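We use cookies to keep this site working. Accept / Manage preferences

Reading time: 2 min

9/2/18

Retrained the lid policy overnight on the full set. 3,326 demonstrations went in, all hand-held, and 447 were dropped first by the filter for lost tracking. Darius Siliņa thinks the filter is too strict. He may be right. A good share of the dropped runs fail only in the last half second, after the fingers have closed, and the approach in those runs is clean. I have asked him to write a version that trims the tail and keeps the rest.

The result on the held-out set is 79 percent. In June, with the old finger pads and the smaller set, we were well under that, but I can't separate the two changes. The pads were swapped in the same week that Cellen moved to the new logging format, and I did not keep a clean baseline. Should have. Ulla Turunen asked for one at the time and it is in her notes, so I have no excuse.

Most of the remaining error is in depth. The policy centers well left to right and then closes short of the container. My guess is that the clear lid is the cause. The highlights along the rim move as the gripper moves, and the network seems to follow them in place of the edge of the body. If that is correct, the error should get smaller under flatter light. I can test it without new training.

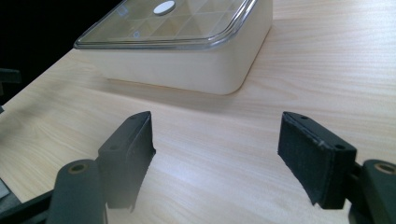 Went through the opening segment of the failed trials by hand before lunch. The start poses are more uniform than I had thought. People collecting data tend to begin with the fingers wide and the container straight ahead, and they pause there before moving in. The policy has learned the pause. It sits still for up to 2 seconds at the start of a trial, and on a few it never leaves. Trimming idle steps is the standard fix and I will do that first, before touching the lighting.

Ran a short check with the idle steps removed from a tenth of the data, using the old Stastetti config. The pause gets shorter. Too few trials to say more than that, and the config has the wrong image crop, so the numbers don't go in the table.

Calibration is still an annoyance. The width reading drifts over a long session – small, but always in the same direction. Nieminen's script corrects for it only at startup. I want a correction at each episode boundary, with the fingers fully open as the reference. Ulla says the open position is not repeatable enough to use. We will measure it.

The Walora draft needs the ablation by the end of the month. Current plan is four runs: idle steps trimmed or not, tail trimmed or not, same seed list for all. No pad comparison. There isn't time to collect again with the old pads, and I would sooner leave it out than report it badly.

Started the first run at six. Loss looked normal when I left – disk was close to full, so I moved the June checkpoints to the other machine. Must remember to change the path in the eval script.

Get new entries by email. Subscribe to the newsletter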